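Bin stock for the sorting trials: what stays, what goes
August, 14:20
Daithí Kavanagh

Went through the item list with Torben before lunch. The old list ran to 57 entries, most of them near-duplicates of each other.
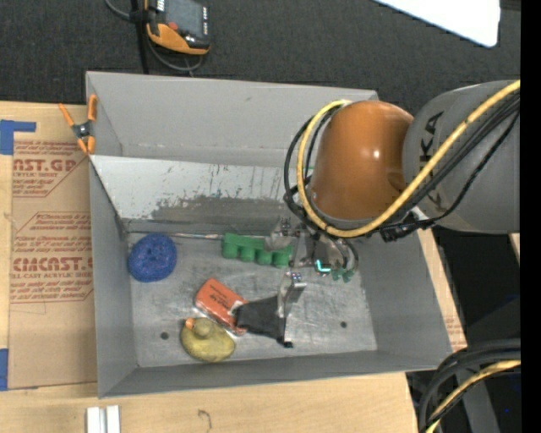

Selection rule from now on: no two items in the bin at one time with the same outline or the same main color. The ring, the green lobed piece, the packet and the duck meet this and go on the list as the reference set. The packet is the weak member. Its transparent edges are shiny and the outline is hard to call against gray, so I have put it down as "difficult, keep."

Duck: keep. Good test of a shape with no flat top. Lutz wants a second one in another color. I would wait until the first round is written up.

Ring: the surface texture makes it easy to tell from the smooth stock. Record it as "ring, blue-violet" in the sheet. We have had "blue ring" and "purple ring" as separate entries since the Hallham visit and they are the same item. Merged.

Green piece: entered three different ways in the sheet. Use "green, four lobes." Orientation is to be noted by which way the straight bar faces.

Bin: floor is scuffed. Darnell asked whether to replace it. My view is no. The marks are a fair stand-in for what Kleinschmidt uses on their own line, and a new floor would break comparison with earlier entries. Wipe down with a dry cloth only, no solvent.

Weights still missing for 2 items. The small scale reads 3 g high with the tray on and needs checking against the 100 g reference first. Mattes has the reference in the Druvus cabinet.

Open: storage labels, revised sheet to Tidenstead, second duck.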